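Begoñe Bravo was halfway up the stairs with a tray of coffee when I arrived, and she talked the whole way up — first about the parking in Zididstead, which she considers a disgrace, and then about her grandmother's letters, the reason I had come.

There are 200 of them, written from Urport to a sister who had moved inland, and Bravo has spent the better part of three winters typing them out. "I thought I'd be done by July," she told me, "and then I met her handwriting."

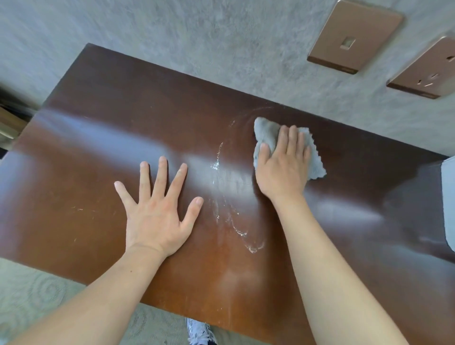

The early letters are mostly gossip, and wonderful gossip at that. A cousin quarrels with the baker over a goose, a wedding is put off twice, and somebody named Aunt Vanska (no relation, as far as Bravo can tell) keeps turning up for dinner. "She never says who the woman is! My great-aunt obviously knew, so why would she explain?"

She reads them aloud over the phone to her friend Visitación Vallejo, who grew up in Urport and can still place most of the streets. Vallejo once stopped her in the middle of a sentence to say that the bakery had been on the other side of the square, and the two of them argued until suppertime.
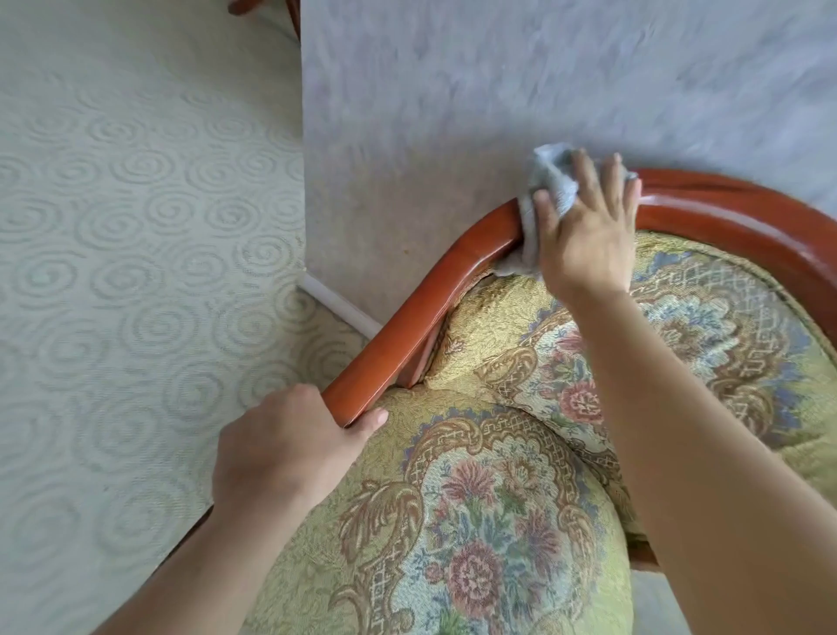

What surprised Bravo most was how seldom her grandmother complained, even in the hard year when 31 letters went out and only a handful of answers came back. "She'd write four pages on soup and one line on being lonely," she said, and poured me another cup. "I read that line a lot."

She has 50 letters left to type.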